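# Hydration and the 14-hour rye starter

12 May 2026

I have kept the same rye starter since January and changed one variable at a time.

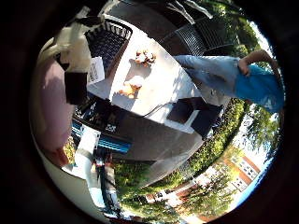
Clem Hollis wrote in after the last post to say that my feeding ratio was too lean for a cool kitchen, and that a starter held at 1:5:5 will smell of acetone long before it doubles. Clem suggested 1:2:2 and a warmer shelf.

I tried the ratio and left the shelf alone. At 1:2:2 the starter peaked at 14 hours, measured with a rubber band on the jar and a kitchen timer. The acetone smell went after 3 feeds. The rise was flatter on top than before, which I put down to the flour. I had finished the bag from Stoltton and opened one that is more coarsely milled, so strictly speaking two variables moved. I will repeat it with the old flour when the shop has it again.

Hydration is by weight throughout. My jar weighs 119 g empty, and I write that on the lid in pencil. Scooping by volume gave results I could not repeat, particularly with wholemeal rye, which packs down in the cup.

Some settings I am keeping for now:

- water at room temperature, left to stand overnight
- lid resting on the jar, not screwed down
- discard taken before the feed, never after

Ruairi Niven asked whether the discard keeps. Mine has kept in the fridge for around a week and went into crackers. I have no figures beyond that.

Next is the salt test, with salt added at the second fold.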